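Keeping a Pair of Hand-Held Grippers in Working Order
Project report, Gronda station, Bijan Ghaffari and Francine Turcotte
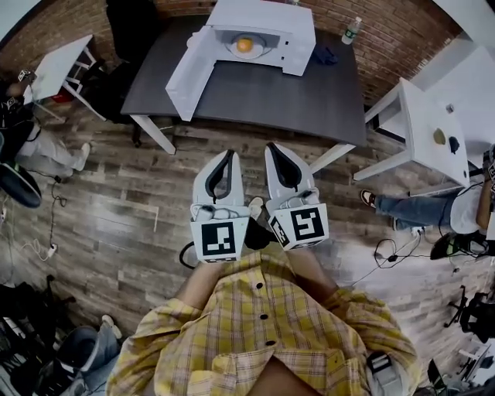

Our part of the course project was upkeep. Two other teams wrote the tasks and trained the models, and we had to make sure the two grippers gave the same readings at the end of a week as they did at the start. This report covers how we set the station up, what we checked, what broke, and what we would hand over to the next group.

1. Setup

The station has a left gripper and a right gripper of the same design. Each one has a white body, two dark finger pads that form a V, and a marker cube at the base. The cubes carry different printed patterns, and the tracking software uses those patterns to tell left from right. The work table is dark gray with white legs. For the kitchen task it holds a toy microwave with a plate that goes in and out.

We inherited the station from Fermín Lagos, who left a page and a half of notes. The notes were good on the software and short on the hardware. They did not say how tight the cube screws should be or how often to clean the pads, so we had to work that out.

The session software is called Plirow. It records the position of both cubes and the opening of both grippers, and it writes a log with a line for every dropped reading. Most of our fault finding started from that log.

2. Daily check

We settled on a check that takes 10 minutes and is done before the first session:

Wipe the finger pads with a damp cloth and let them dry.
Close each gripper fully and read the opening value. It should be 0. We accept up to 2 mm.
Hold each cube by two opposite faces and try to turn it. It should not move.
Look at the printed faces for scratches, glare and lifted corners.
Bend each cable gently where it leaves the body while watching the live reading.
Record a short test with both grippers side by side, then swap their places and record again.

The swap at the end was Francine's idea. In our second week the left and right names had been reversed in the settings file, and a whole morning of sessions was saved with the hands the wrong way around. The data could be fixed with a script, but it cost Garnet Melnyk most of a Tuesday.

3. Faults

Loose cube, right gripper. The log showed 904 dropped readings in a single session, against 39 in the session before it. We first blamed the lighting and moved a lamp. The count stayed high. The real cause was one of the screws under the cube, which had backed out far enough for the cube to rock when the gripper was turned quickly. We took the cube off, cleaned the threads, put on a small amount of removable thread lock and refitted it. After that we had to run the calibration again, as the cube never goes back in exactly the same position.

Cable strain, left gripper. The opening value froze for short periods, always with the arm stretched forward. The plug was being pulled at the connector. We added a loop of slack and a soft tie, and the freezing stopped. The tie needs to be checked, and it should not be pulled tight – a tight tie moved the bend to a new spot and would have caused the same fault again.

Pad wear. The pads lose grip slowly and it is hard to notice from one day to the next. We compared ours against an unused spare by lifting the toy plate by its rim. The used pads let it slide and the spare did not. We replaced all the pads at once so that both sides would match.

Cables on the floor. This was not a fault in the grippers, but it belongs here. Someone caught a foot on a cable during a session and pulled the power out. We asked Trevor Wong, our lab instructor, for floor covers. They had not arrived by the time we finished.

4. Spare parts

The pads and screws come from Skanomside. We kept one full set of pads, one spare cable and a bag of screws in the drawer marked Gronda. Marker faces can be printed in the lab, on matte paper only. We tried glossy paper once and tracking was poor near the window.

5. For the next group

Do the check even when the station worked fine the day before. Write down each calibration, with the initials of the person who did it. We started this too late and cannot say which calibration was used for the first sessions in July.

We did not test how long the thread lock holds. The screw on the right cube was still tight at our last check, and the left cube has not been opened at all. Its screws are the original ones and should be looked at first.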